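Fluvex 2 review: a tidier phone, at a price

Fluvex has been out of beta since September, and I have been living with version 2 on both my phones: the Zedmont I use for work and the elderly Psarras I use for everything I don't want work to know about. It is a storage and backup app. It looks through your phone, decides what sort of thing each file is, puts the files into groups and copies the lot to a computer or drive of your choosing. The makers, Honton, call this "calm storage". I would call it a cupboard, but I don't work in marketing.

Getting it on

The download is 615 MB, which is a lot for an app that promises to free up space. I had to delete a game to fit it on the Psarras. The first scan then took 36 minutes on the Zedmont, with the phone plugged in and warm enough to be pleasant company. On the Psarras I went to bed and it was done in the morning, so I can't give you a time for that one.

Setting up is simple enough if you ignore the tour. There is a page asking for access to your photos, a page asking for access to your files, and a page asking how you feel about storage. You can skip the last one. You do have to make an account, even if you only ever back up to a drive in the same room, and the password rules are strict to the point of spite. Mine was turned down for being "too familiar".

Sorting

The main screen shows your groups as large tiles. By default you get Photos and Video, Documents, Sound, Apps, and a fifth one called Loose, where Fluvex puts anything it doesn't understand. On my phones that was mostly tickets for trains I caught years ago, plus an alarming number of menus.
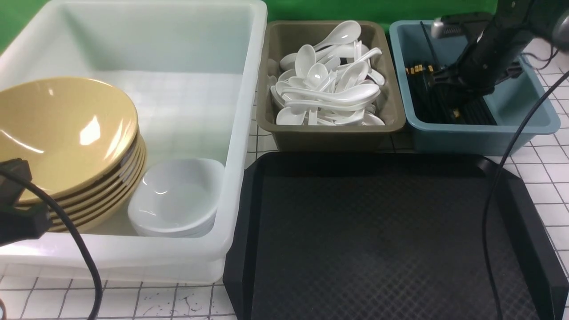
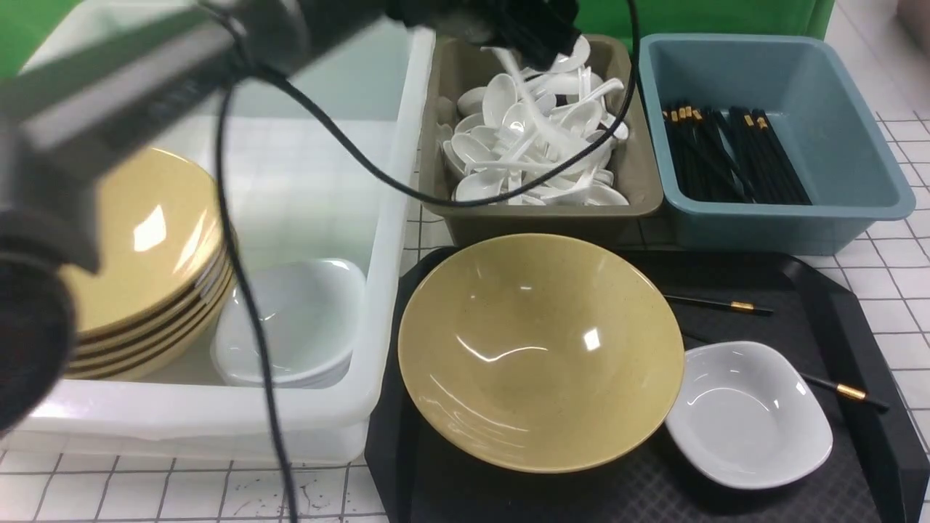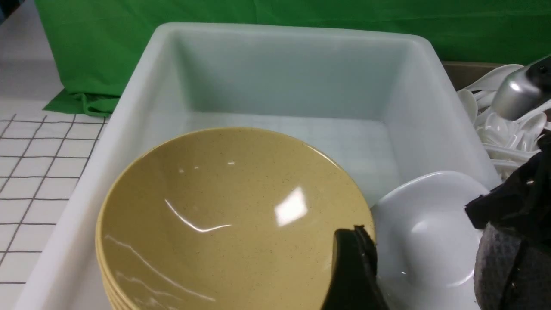
Sorting is the part Fluvex does best, and I say that as someone who had a folder called "New folder (new)" until last month. It goes by what a file is and pays very little attention to where you left it. Scanned receipts came out of my camera roll and went in with the documents, and voice notes from three different chat apps ended up together. You can also set how strict it is. On the loose setting, related things share a group, much like the yellow bowls and the white dishes in the one big bin, while anything with an awkward shape gets a tray to itself, as the soup spoons have. On the strict setting everything gets a tray to itself, and you spend your evenings opening trays. I'd leave it on loose.

It makes mistakes. It is convinced that my boiler manual is a book, and it offered to remind me to finish it. It also put two copies of the same photo in different groups, one under Photos and Video and the other under Documents, on the grounds that there was a road sign in it. You can drag things to the right place and it remembers, though only on that phone. I had to have the boiler argument twice.

Backing up

I backed up both phones to a laptop over wi-fi and then to a small drive by cable. Wi-fi was slow but dependable. The cable was faster on the Zedmont and did nothing at all on the Psarras until I found a switch marked "Allow older friends" three menus down. I was a bit hurt on its behalf.

Restoring is where this sort of app earns its keep, so I wiped the Psarras and put everything back. Photos, documents and messages returned in good order. My ringtone did not, and neither did my home screen layout, which Fluvex had laid out again in what I assume is alphabetical order in some language. Naveen Mathur, who has the desk opposite mine and the same app on a much newer phone, got his layout back perfectly, so this may come down to age.

There is a setting to run backups overnight. It works, provided the phone is charging, on wi-fi, locked, and more than half full. If any of those fails you get a notification at breakfast saying "We missed you last night".

Notifications

Turn them off. I mean all of them, at once, before you do anything else. In the first week mine congratulated me on a streak, told me I had a lot of screenshots, and asked whether I still needed Henryk. That turned out to be a contact card for Henryk Michalski, who is my dentist, and yes, I do.

What it costs

The free version sorts but won't restore, a bit like a bank that only takes deposits. The full version is £20 a year and covers two phones, with no way to add a third short of opening a second account under another email address. There's no one-off price. I asked Honton's support if one was planned and had a polite reply from Elie Haddadin saying that the suggestion had been passed on. I have the feeling it has been passed on before.

Cancelling is done from inside the app, under Account, then Plan, then Manage, then a picture of a sad cloud. Your existing backups stay readable afterwards as ordinary folders, and I checked this on a laptop that had never had Fluvex on it.

Should you buy it?

If your phone came with a backup service and you're happy with it, stay put. If you keep your own copies on your own drive and your files are in the state mine were, Fluvex 2 is worth a year's money, and the sorting alone got me back almost all the evenings I had set aside for doing it by hand and was never going to use.

Good: sorting, readable backups, easy to cancel
Bad: huge download, two-phone limit, chatty
Tested on: Zedmont (current software), Psarras (the last update it will ever get)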